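Rundlow Counter Arm
Single-arm kitchen helper for home and small commercial counters

Overview

The Rundlow is a fixed arm with a two-finger gripper that mounts at the back of a worktop and handles a short list of kitchen chores. It is built by Floltemmont at the Viltville shop and sold with the rail, the control box and one set of finger pads.

Buyers often ask whether a machine can take over the kitchen. At present it can't. The Rundlow does some jobs well, some slowly, and some it should not be given. The lists on this page are kept current with each software release. The last change was in January.

What it does now

Moves plates, boards and lidded containers from one marked spot to another
Clears a counter into a bin or tray
Stands cutting boards in a rack
Wipes flat, open surfaces with the cloth pad (sold separately)

What it does slowly

Sorting mixed items that touch or overlap -- allow 12 minutes for a full counter
Picking up thin plates that lie flat
Handling heavy fittings and hardware with uneven weight

What it does not do

Knives, glassware, hot pans, or anything with liquid in it
Plumbing work of any kind
Folding towels

Working on stone counters

Polished stone and dark, glossy metal are both harder for the arm than matte surfaces. Highlights move as the arm moves, and the grip point can be misread. Gerardo Colombo, who runs product testing, recommends the diffuse lamp for marble and black fixtures. Long items should be gripped near the heavy end, with lift speed set to 2 or lower.

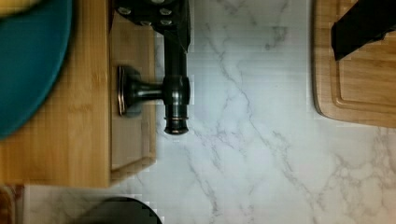 Can the arm clear a counter while the kitchen is empty?
Leave it running only on jobs from the first list, and only after it has finished the same job once with someone watching. Jobs from the second list need a person in the room.

Specifications

Reach: 39 inches
Rail length: 59 inches
Gripper: two fingers, replaceable pads
Mounting: rear rail, clamp or screw
Control: wall panel or tablet

Options

Żak finger pads, soft, for ceramic and wood
Cloth pad and holder
Diffuse lamp, clip-on

Ordering and setup

Orders ship from Viltville. Setup takes nearly two hours, and the counter should be level before the rail goes on. For commercial kitchens, ask for Sosina Fikre in the sales office -- she can arrange a trial on your own worktop before you buy.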